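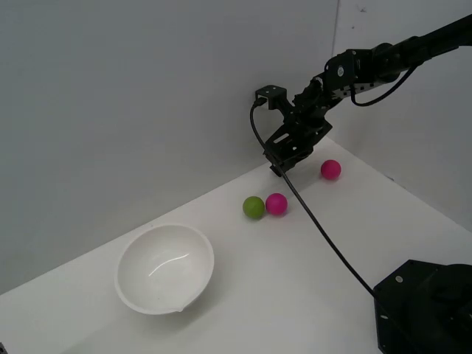
Two film loggers wanted, paid, fixed term, to work through the Gashaw railway film collection at Rarnton. Cine mostly, some early video. Branch lines, railtours, shed visits, a lot of people's holidays with a train in the background. The work is watching and writing down what's there in ordinary words, one line per shot. Three balls on a white table, empty white bowl with a small spout, black arm coming down from upper right. Like that. For us it would be green diesel, three coaches, leaving platform, footbridge behind. No essays. If you're not sure what class it is, say "diesel" and move on, somebody will pick it up at checking stage.

The job

Gashaw has put out railway films on tape and then disc for years and the cupboards are full. Much of what came in was never labelled beyond "Usstead, sunny" or "tour, 2nd reel". We have now had the first batch scanned and need it logged before the November programme is put together. The log goes into Vomovari, our in-house catalogue. It's plain to look at but quick once you've got the hang. Training given on day one, and a cheat sheet.

You will:

- watch scanned reels at a desk, headphones on for the video (cine is nearly all silent)
- write a line for every shot with start and end time
- note station names, signal boxes, headboards, loco numbers IF you can read them. If you can't read them leave the box blank. Please no guessing
- flag damage, splices, upside down reels, wrong speed
- flag anything with people's faces close up, as we sometimes have to ask families
- match reels to the paper notes that came in with them, where there are any
- go back over the other logger's work and let them go over yours

That last one matters more than it sounds. We had a run-past at Usstead down in the old index as a different line altogether and it got as far as the sleeve.
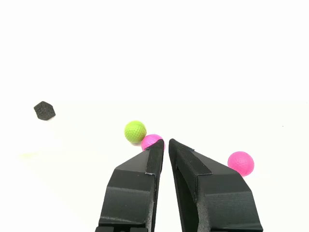
One lime-green ball, two pink, dark block with a blunt peak.

Hours and pay

36 hours a week, £13 an hour, paid monthly. Contract is six months. Start as soon as we can get you in. Some choice over start and finish times but the scanning room is locked in the evening so no night owls, sorry. Job share considered, say so when you apply. Holiday pro rata. There's a staff discount on discs, which your relatives will recieve with varying degrees of joy.

Both posts are at Rarnton. Not a work from home job, the files are too big and the paper notes don't leave the building. We are a short walk from the station, uphill. Bike rack round the back. Parking very limited. Logging room is on the ground floor with step-free access, toilet on same floor. Kettle, microwave, fridge. Tell us about anything you need with screens, chair, lighting, breaks and we'll sort it before you start.

Who we're after

You don't need to be a railway person. Helps, but some of the best logs we've had came from people who couldn't tell a Western from a Warship and just wrote down what they saw. What we do need:

- patience. Some reels are eleven minutes of an empty platform, then a tail lamp
- decent spelling, or the habit of checking
- can use a spreadsheet without breaking it
- happy to sit quietly next to somebody else doing the same
- own up when you've made a mistake so it can be put right

Nice to have but not essential: know your way round Southern or Western region stations, can read old handwriting, have handled cine film, have worked in a library or record office. Handling would be light, most reels are already scanned, but now and then one needs fetching and looking at on the bench. Gloves provided.

If you ARE a railway person, great, but please read the bit about guessing again. A number half hidden by steam is a number half hidden by steam.

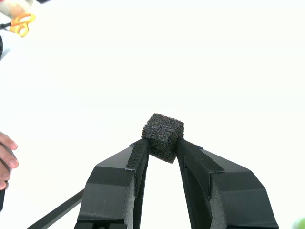 Small dark foam cube between two black fingertips.

A word on how the log is written, since it's what people ask about most. Present tense. Biggest thing first, then where it's going, then what's behind. "Tank engine runs round train, water tower left." "Crowd on platform, railtour arriving, headboard not readable." Say left and right as you see them on screen, not up and down line. Weather only if it changes what can be used (fog, heavy rain, sun straight into the lens). Don't put "lovely" or "rare", that's for the sleeve writer. Swear words on the soundtrack do get logged, with a time, there are more of them than you'd think when a cloud comes over at teh wrong moment.

You'll work reel by reel, not by subject, so expect a morning of shed plates followed by somebody's garden railway. Daily target is loose for the first fortnight. After that we'd talk about pace, but an accurate slow log beats a fast one that has to be done twice.

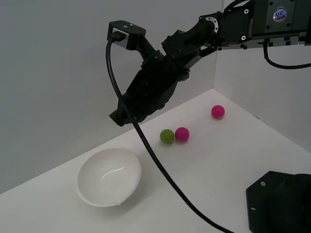
Round blue and white sticker on the black arm, lettered QC.

How to apply

Email us with:

- a CV, 2 sides at most
- a few lines on why you fancy it. No need for a proper covering letter
- a trial log. Ask for the trial clip and we'll send a link, it's short, a mixed train at a junction and a bit of station. Log it your way, we want to see how you look at things. Don't look the location up. Marks aren't taken off for not knowing what the engine is

No CV? Just tell us what you've done, paid or not, doesn't matter where. School leavers and people coming back to work welcome. You must have the right to work in the UK, and we'll ask to see proof before you start.

Closing date 15 May 2023, end of the day. Interviews the week after at Rarnton, half an hour or so, includes a look round and a go on Vomovari. Can do it by video if travel's hard. We'll pay standard class rail fare to interview, keep your ticket. Everyone who sends a trial log gets a reply, might be a brief one.

Can't make the hours but have film of your own in the loft? Different thing, but get in touch anyway and put FILM in the subject line. Usstead branch before closure especially wanted, any gauge of film, any state. Please don't post reels until we've spoken, and don't try running them through the old projector first.

Applications and trial clip requests by email only please, phone is for disc orders.

Contact us | © Gashaw, Rarnton | Back to top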